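Week 8 handout. Read before lab. Bring it with you, because the rack layout sheet at the end gets filled in at the bench.

# Racks, Tubes and Colored Solutions

General Science Lab, Edstead Community College
Instructor: Nathalie Tremblay

Last week covered measuring liquids. This week is about keeping them in order once they are measured. The color series you make today will be used again next week for the dilution exercise, so the tubes have to be filled, placed and recorded in a way that another pair can follow.

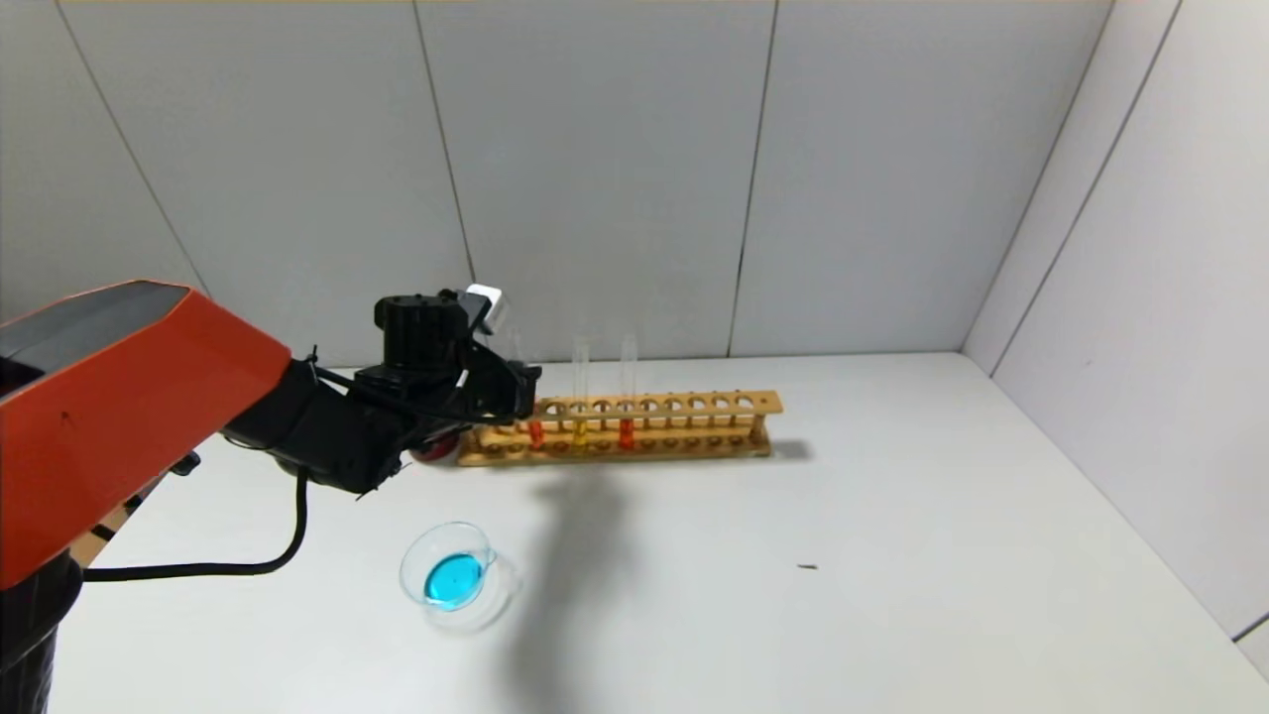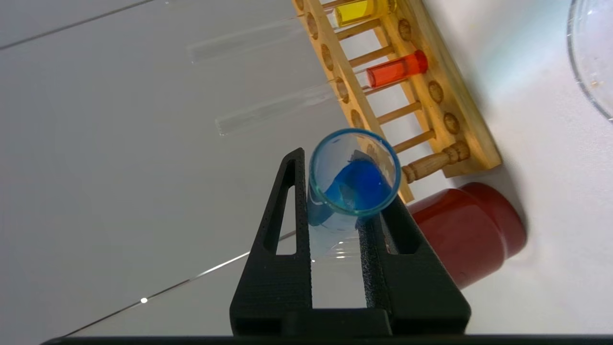
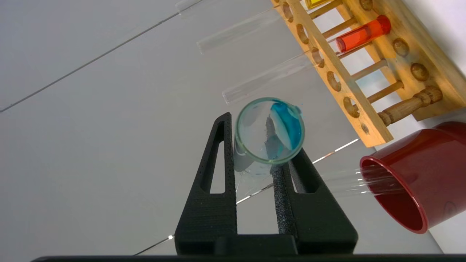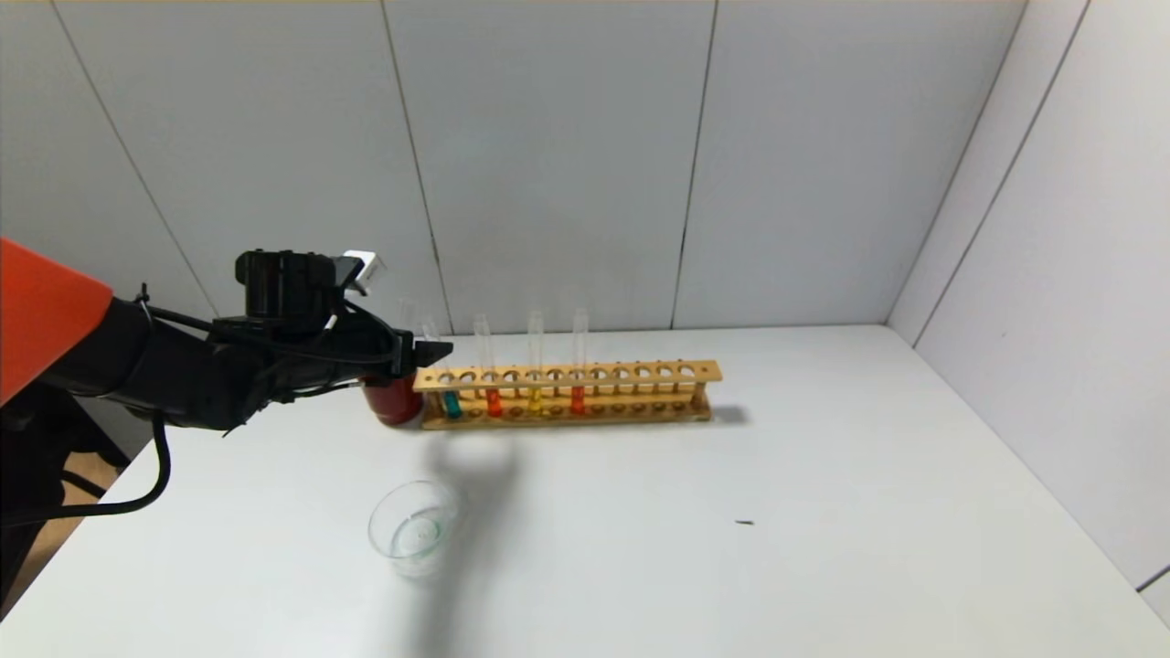
A test tube rack does two jobs. It holds tubes upright, and it gives each tube a position. The second job is the one students forget. The wooden racks have a row of round holes along the top and a lower board that takes the bottoms of the tubes. In the last picture, the liquids can be read along the rack from left to right: teal or turquoise, orange, yellow, red-orange. The right half of the rack has no tubes in it, and that is a fair model for your own setup. Start at the left end, fill the holes in order, and keep the free holes together on the right - do not scatter tubes along the whole length. When you add a tube later it goes in the next free hole.

## 1. Before you start

Each pair needs:

- one wooden rack
- eight clean test tubes
- one small beaker for rinse water
- one waste cup
- two droppers
- the four stock colors (blue, yellow, orange, red)
- wax pencil
- paper towels

The stock colors are food dye in tap water. They are harmless but they stain cloth and will stain the benches if left overnight. Goggles are still required, as they are for every session in this room.

Look each tube over before you use it. Hold it up to the light and turn it once. A tube with a chip in the rim or a line running down the side goes in the broken glass box by the door. Tell the instructor so it can be replaced.

## 2. Marking the tubes

Write your pair number and the tube number near the top of the glass, above where the liquid will come. Wax pencil does not hold on a wet tube, so dry the outside first.

Do not mark the rack. The racks are shared by three sections, and old pencil marks on the wood caused mix-ups in January. If your rack already has marks on it, ignore them and use the layout sheet.

## 3. Filling

1. Stand all eight tubes in the rack before you open any stock bottle.
2. Take one color at a time. Fill every tube that needs that color, then close the bottle.
3. Hold the dropper just inside the mouth of the tube. It should not touch the glass.
4. Fill to one quarter of the tube's height. More than that makes mixing messy.
5. Rinse the dropper twice in the beaker and empty it into the waste cup before changing colors.

Leave one tube with plain water in it. This is your blank, and you will compare the paler colors against it in part 5. It always goes in the first hole.

## 4. Reading the level and the color

The surface of a liquid in a narrow tube curves up where it meets the glass. This curve is the meniscus. Read the level at the bottom of the curve with your eye even with it. Leave the tube in the rack while you read, and bend down to it. Lifting the tube to eye level usually means tilting it, and a tilted tube gives a level that is high on one side and low on the other.

Color is harder to read than level. Two people will often give different names to the same tube, and teal and turquoise are the usual argument. For this reason the layout sheet asks for the tube number and the stock used first, and the color name last. If you and your partner disagree on the name, write down both.

A sheet of white paper behind the rack helps. So does looking at the liquid from the side. From above you are looking through the full depth of it, and the color will seem darker than it is.

## 5. Making the series

Use tubes 2 to 5 for the plain stock colors. Use tubes 6 to 8 for mixtures:

| Tube | Contents |
|------|----------|
| 1 | water (blank) |
| 2 | blue |
| 3 | orange |
| 4 | yellow |
| 5 | red |
| 6 | blue and yellow, equal drops |
| 7 | red and yellow, equal drops |
| 8 | blue and red, equal drops |

Count the drops for the mixtures and write the count down. To mix, hold the tube near the top and flick the lower end gently with a finger. Do not put a thumb over the mouth and shake.

Compare tube 7 with tube 3. They will probably not match. Add yellow to tube 7 one drop at a time until you are satisfied, and record how many drops it took. There is no single right number, as the stock bottles differ a little from one batch to the next.

## 6. Spills and tipped racks

Most spills in this lab happen when someone reaches across a full rack to get at something behind it. Keep bottles and droppers in front or to the side.

If a rack goes over, stand it up first and then deal with the tubes one by one. Wipe the wood right away. The racks are not sealed, and dye that soaks in will not come out. Any tube that lost liquid is emptied, rinsed and filled again from the stock. Do not try to top it up.

## 7. Cleaning up

- Leave tubes 1 to 8 in the rack and cover them with plastic film.
- Put the rack on the shelf with your section's name on it, tube 1 on the left.
- Empty the waste cup in the sink with the tap running.
- Rinse the beaker and droppers and set them upside down on the towel.

Pairs who finish early can start the reading for next week, chapter 5 of the lab manual, up to the first table.

## Layout sheet

Pair number: ______

| Hole | Tube no. | Stock used | Drops | Color name |
|------|----------|------------|-------|------------|
| 1 | | | | |
| 2 | | | | |
| 3 | | | | |
| 4 | | | | |
| 5 | | | | |
| 6 | | | | |
| 7 | | | | |
| 8 | | | | |

Extra yellow drops added to tube 7: ______

Hand in one sheet per pair. Both names go on the back.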